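March 4, 2018

Folding notes, second round. Writing this up on a Sunday so it's on the page before Mercy and I start arguing about it again.

Where we left things in February: Arif wants one folding method for all the soft stuff that goes into the Barasa drawers, he wants it on a card, and he wants the card taped inside every lid. I said a card won't fold a shirt. He said try it before you complain. So I tried it. I'm still complaining, but I have more to complain with now.

Setup. The bed in the back room, green fitted sheet on, nothing else on top. I used the bed on purpose. Everybody who writes folding instructions seems to own a large hard table at waist height, and everybody I know folds on the bed. A mattress gives. You press a crease into it and the mattress goes down and the crease comes back up. If the method only works on a table then we should say so on the card, in big letters, and then see how many people keep reading.

Garments: the usual pile. T-shirts, two hoodies, the long sleeves from Crisóforo, pillowcases. No fitted sheets this time. I'm not ready to talk about fitted sheets.

Method A is the one Arif likes, the strip. Lay the shirt face down, fold one side in to the middle, sleeve back on itself, other side the same, and you have a long rectangle. Then take it by the two short ends, pull it straight, set it down, and fold it in thirds or roll it. The claim is that pulling on the strip takes out the small wrinkles and evens up the long edges, so everything after that goes on top of something flat.

Method B is what Mwajuma does, which she says isn't a method. Half lengthwise, sleeves in, half, half again. Done. She was finished with hers while I was still looking for the middle of mine.

Method C is the pinch-and-flip from the Kurari leaflet. I gave it six tries. See further down.

On Method A, the pull does something, I'll give him that. With a plain cotton tee the body of the strip comes out pretty flat. The trouble is at the ends. Wherever you grab it, the cloth gathers toward the grip, and the harder you pull the more it gathers. So you trade a lot of small soft wrinkles in the middle for a couple of mean ones at the ends, and the ends are exactly what you fold in first, so now they're buried inside the packet making a lump.

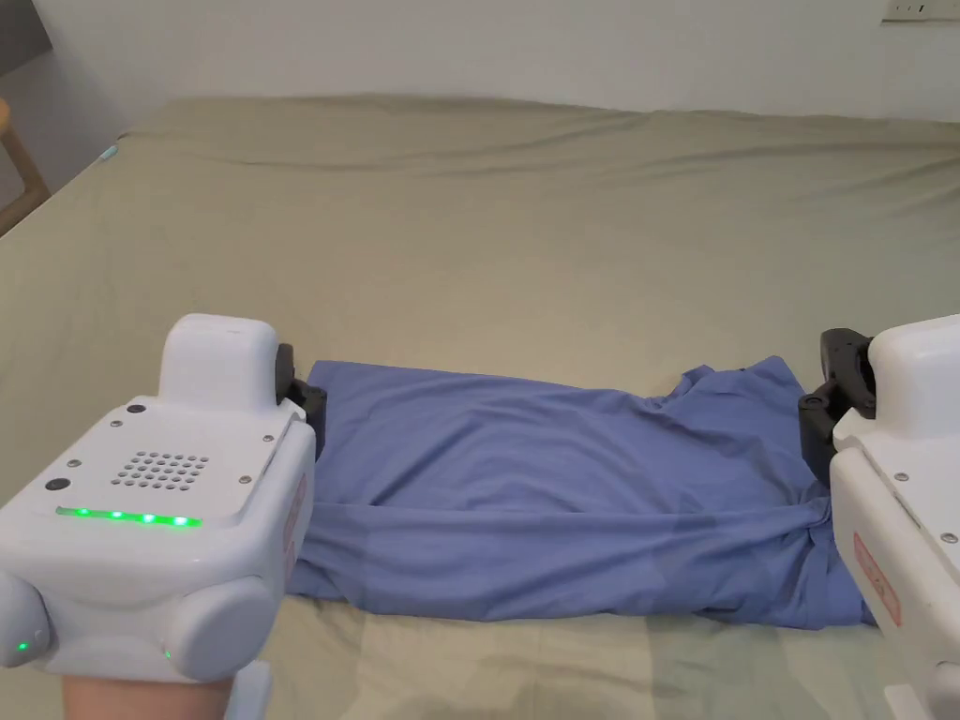 Idrisa's answer to the lump is to grip wider. Fine, but a strip is made of several layers, and a wide grip holds the outside layers and lets the inside ones wander. Open one up after a wide-grip pull and the sleeve has crept down to somewhere around the hem. From the outside it looks perfect. I don't know how much I care about that. If the point is a drawer that closes, the inside of the fold is nobody's business. If the point is a shirt you can wear without ironing, it matters a lot. The card doesn't say which of these we are after. I have asked.

Idrisa's second answer is to pull less. This one I like. A light pull, just enough to take the sag out, then lower the strip so the middle touches first and the ends last. Less bunching. It's also slower, and it's hard to describe "light" on a card. Arif suggested "gently but firmly," which I have crossed out in his draft for the third time. Pick one.

Fabric matters more than the method and I wish we'd put that first. Stiff cotton goes into a strip and stays there. Anything stretchy gets longer when you pull it and shorter when you let go, and it doesn't go back evenly, so the edges come out wavy. The thin drapey ones don't make a strip at all, they make a rope. One of Crisóforo's long sleeves unfolded itself on the way down three times. I folded it Mwajuma's way and it sat still.

Color matters too, for a silly reason. Dark shirts on the green sheet, I can see my edges. The old olive tee on the green sheet, I was folding mostly by feel, and I got one side about an inch over the other without noticing until it was in thirds. If we ever do this properly, use a sheet that doesn't match anything in the pile. Note to self: the white one is in the wash bag.

Also the elastic. A fitted sheet pulls tight at the corners and goes slack in the middle if the mattress is a bit small for it, and then when you slide a folded packet across to make room for the next one, the sheet rides up with it and ruffles the bottom layer. Lift the packet, don't slide it. Mercy says this is obvious. It wasn't obvious to me until I'd ruined a few.

Method C. The leaflet has very confident drawings. You pinch at the shoulder and at the middle of the same line, cross one hand over, grab the hem, uncross, shake, lay it down. Of my six tries, two came out as something I'd put in a drawer. One came out inside out, and I still can't say how. Idrisa can do it, and when she does it's lovely to watch, but she has been doing it for years and she does it standing at a counter. On a low bed you're bent over with your arms crossed and the shirt drags on the sheet before you can shake it. I'd leave it off the card. Arif wants it on the back as an "advanced option." I don't see who that's for.

Now the drawer test, which is the only part I trust. I filled one Barasa drawer with Method A thirds standing on edge, emptied it, and filled it again with Mwajuma's squares, same shirts both times.

Strip and thirds: stands up nicely while the drawer is full. Take a couple out and the rest lean, and then the leaning ones open at the top. The lumpy-end problem shows up here too, because a packet with a lump on one side won't sit flat against its neighbor, and by the front of the drawer the whole row is on a slant.

Squares: ugly, all slightly different sizes, didn't care about anything. Lay them flat in a stack and they stay. You can't see what's in the middle of the stack, which is the whole argument for standing them up, and I accept that argument. But I'd like to know how many people are hunting for one exact shirt and how many are taking whatever is on top. I take whatever is on top.

Strip and roll: better than I expected. The roll hides the bad ends if you start from the worse one and put it in the center. It takes up more height. The Heltama bin is deep enough, the Barasa drawer is not, and forcing it shut flattened the top row and gave every one of them a crease straight across the chest. So rolls for bins, if we want rolls.

I don't believe the space numbers, while I'm at it. The draft card says the strip "saves up to 400 square inches" of drawer. Of which drawer? Compared with what? With shirts thrown in by the armful, I'm sure it does. Compared with Mwajuma's squares I got the same shirts into the same drawer both times, with a hand's width left over at the front in both cases. I'd like that line gone before anybody outside this room reads it. Arif says it came over with the Cikix material, and I said then Cikix can explain it.

Things to sort out before the next round:

Decide what the fold is for. Closing the drawer, finding the shirt, or wearing it without ironing. The card tries to promise all of it.

Same shirt, fresh from the dryer and again after a day in the basket. I mixed these up and shouldn't have. Some of what I blamed on the pull may have been in the cloth already.

Someone other than us should fold from the card, cold, with no one standing there helping. I've been through the steps so often that I fill in what's missing without noticing. Step 4 says "bring the ends up to meet" and I know which ends because I was in the room when it was written. Crisóforo has offered. He hates folding, so he's perfect.

Pillowcases. They went into strips with no trouble at all and I almost didn't write them down for that reason. Straight sides, no sleeves. If the card were about pillowcases I'd sign it today.

Hoodies. No. The hood goes down the back, the strip gets a hump, and the thirds come out like a loaf of bread. Mwajuma stuffs the folded body into the hood and calls it finished. I tried it and can't find anything wrong with it except how it looks, and I was trying.

My position for now, so it's in writing and I can be held to it: light pull, strip, thirds, for plain cotton tees only. Squares for anything thin or stretchy. Hood-stuffing for hoodies. That's a few methods on one card, which defeats Arif's purpose, and I know it does. But he asked whether one method covers the pile, and on this bed, with this pile, it doesn't.

Supply note: the lid tape is order 3162, still not here. Don't print any cards until it comes. The regular tape lets go of the plastic overnight and then there's a card lying in with the shirts.

Added later. Mercy read this over and says I was pulling too hard on the first several and that I always pull too hard, on everything, including the drawer. Possible. She's going to redo the cotton ones herself on the same bed and write it up underneath without looking at my part about the ends. She has now looked at my part about the ends. We'll ask Crisóforo to do it first, then her.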